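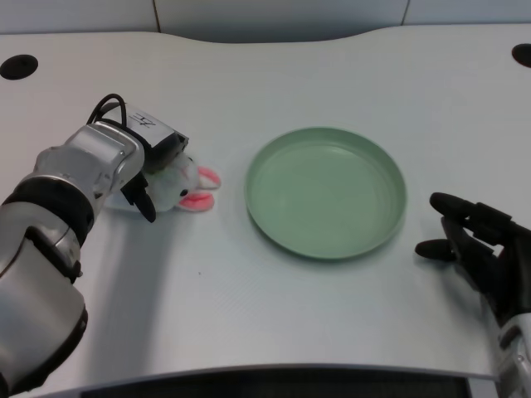 Left gripper on the plush rabbit, green plate in the middle, multi-fingered hand at right.

List: Relluvside floor discussion
Subject: Re: Bench cells and the packing roster
From: Gregor MacLeish

Replies to the points below, in the order they came in. Sorry for the length.

> We've had the new cell on the sorting side since July and people
> are still asking the same three things. Do we lose the Friday late
> shift? Who gets called when it stops? And why are we showing it
> toys and plates when most of our volume is boxed goods? I'd like
> something in writing before the next roster goes up, as I'm the
> one who gets asked at smoko.

On the Friday late: yes, it goes, for returns sorting only. Packing and dispatch keep theirs. There are nine people on the returns late at present. All nine have been offered the same hours earlier in the week, and I know that doesn't suit everyone. Two of them had built their child care around finishing at night. Those two can swap into dispatch if they want to, and I've asked for the penalty rate to be kept for them until the end of the current agreement. I don't have an answer on that yet.

On who gets called: the shift lead first, then Vandik's support line. Please don't reach in to free an item while the arms are powered. We had this happen on the old Fistgate conveyor for years and got used to it, and it's a habit we need to lose. Press stop, wait for the light, then clear the table. If it has stopped on the same item twice, put the item in the hand-sort tub and carry on. You won't be marked down for the tub.

On the toys and plates: boxed goods are already handled by the conveyor, and have been for a long time. What comes back loose is the slow part. Soft toys squash, ears and tags get caught, and the crockery chips if it's picked up by the wrong edge. Returns take 38 per cent of our sorting hours and most of that is loose stock. The cell is being taught one item at a time on a clear bench, with a person from our own crew choosing the items. Ji asked for that to be one of us and I think it was the right call — we know what comes through the door.

What changes for the people doing the job is mostly the sort of work. There will be less lifting from the cages and more checking. Someone still has to look at each item for damage and decide whether it goes back on the shelf, and the cell doesn't do that. Some of you have told me checking all day is harder on the head than lifting, so we are rotating every 36 minutes for now. That number came out of the break timetable and nothing cleverer. If it's wrong, tell me.

Training is open to all 34 people on the returns list, casuals included, and it's paid time. Sessions run up to two hours. Put your name on the sheet by the tearoom door or reply to me off-list.

Still open: the penalty rate, whether the checker's job gets its own classification, and the colour of the floor marking near the cages, which the forklift drivers say they can't make out under the night lights. I'll post again when I have something on the first two. The floor gets repainted either way.

Gregor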